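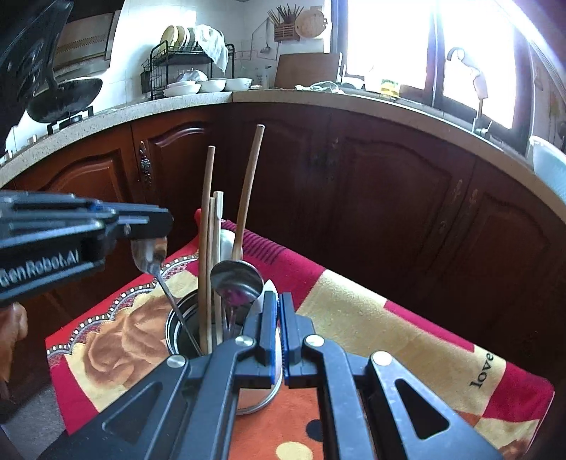
Derkex Round Utensil Holder, Rolled Rim

Reading time: 4 minutes

The Derkex is a one-compartment countertop holder for long-handled tools and mixed cutlery. It is a plain stainless steel cylinder, closed at the bottom and open at the top, with no divider, no drain insert and no handle. The top edge of the wall is turned outward and rolled, so the raw edge of the sheet is enclosed and a hand reaching in for a spoon meets a rounded surface.

Specifications

Item number: 466
Shape: round, straight wall
Material: stainless steel
Inside diameter: 102 mm
Height: 17 cm
Rim: rolled outward
Base: flat, closed
Compartments: 1
Pack quantity: 1 (carton of 4 available to trade accounts)
Dishwasher: safe, any rack

Capacity and loading

The wall height was set for ladles, serving spoons and cooking chopsticks. Anything shorter than the wall will drop below the rim and has to be fished out, so teaspoons and dessert forks belong in the 12 cm version or in a drawer tray. Dinner forks stand clear of the rim by a small margin and can be stored tines up or tines down. Tines down is the better choice where children reach into the holder.

Heavy items should go in first, against the wall, spaced evenly. A ladle loaded on one side with nothing opposite it will shift the center of gravity toward the bowl. With a mixed load of metal and bamboo the holder is stable on stone, wood and cloth-covered tables. On a thick or soft cloth the base can tilt slightly under a one-sided load. Pull the cloth flat under the base before filling.

Wooden and bamboo tools take longer to dry than metal ones. Because the base is closed, water running off the handles collects at the bottom. Dry tools before loading, or leave the holder empty and inverted overnight once a week.

Emptying and sorting

A single-compartment holder is quick to fill and slower to sort. For a full clean, lift the contents out as one bundle with the hand low on the handles, lay the bundle on a towel, and separate it by length before washing. Long sticks first, then serving pieces, then forks and spoons. Returning the items in the same order keeps the short pieces toward the front, where they can be reached without moving the ladle.

Do not tip a full holder to empty it. Forks catch on ladle bowls and can scratch polished surfaces, and the rolled rim will mark a soft wood table if the full weight comes down on it.

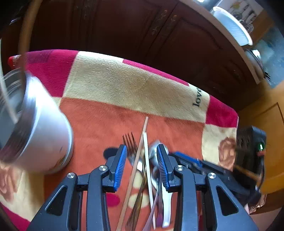 Can wooden chopsticks and metal cutlery be kept in the same holder?

They can be stored together as long as the wood is dry when it goes in. Bamboo left standing against wet metal tends to darken at the lower end, and the discoloration does not wash out.

Finish and care

Wash with a soft cloth and ordinary dish soap. Rinse and dry by hand if the local water is hard – the polished outside shows mineral spots more readily than the brushed inside. Spots come off with diluted white vinegar, left on for a minute and rinsed. Steel wool and chlorine cleaners should not be used on either surface.

The underside of the rim holds grease in kitchens where the holder stands next to the stove. Run a folded cloth along it when cleaning. A bottle brush reaches the seam at the base.

Matching flatware

The holder is sold without contents. Two fork patterns are stocked for use with it. The Sumampouw dinner fork has four tines and a narrow stainless handle with no raised pattern. The Zukdale small fork is shorter and thinner, with a gold-colored head and a copper-toned handle. The tone is a surface coating, so the Zukdale should be washed by hand and kept apart from heavy steel tools, which will wear the color at the contact points. Store it in a tray or a cloth roll.

Both patterns are sold singly. Mixed settings are common, with the steel fork for the main course and the small fork for fruit or cake.
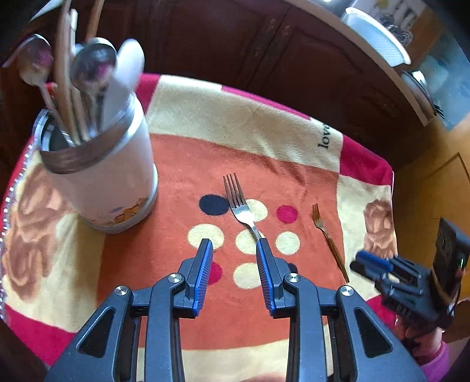 Silver dinner fork and smaller gold-colored fork on a printed tablecloth.

Revision note

The height in the table was corrected on 19 June 2025. The earlier page gave the outside measurement including the rim. Stock delivered since January is unchanged and the item number stays the same. Questions on dimensions or carton orders go to Ikhsan Hutapea at the trade desk.

Returns

Unused holders can be returned in the original sleeve. Spotting, scratches from cutlery and wear on coated flatware are not treated as defects. A split or open section of the rolled rim is a defect, and the holder will be replaced.

Related items

Derkex Utensil Holder, 12 cm
Dretari Bamboo Cooking Chopsticks, long
Dretari Drawer Tray, five sections
Sumampouw Soup Ladle
Zukdale Small Fork, single

This site uses cookies to remember your cart and region. Accept / Manage settings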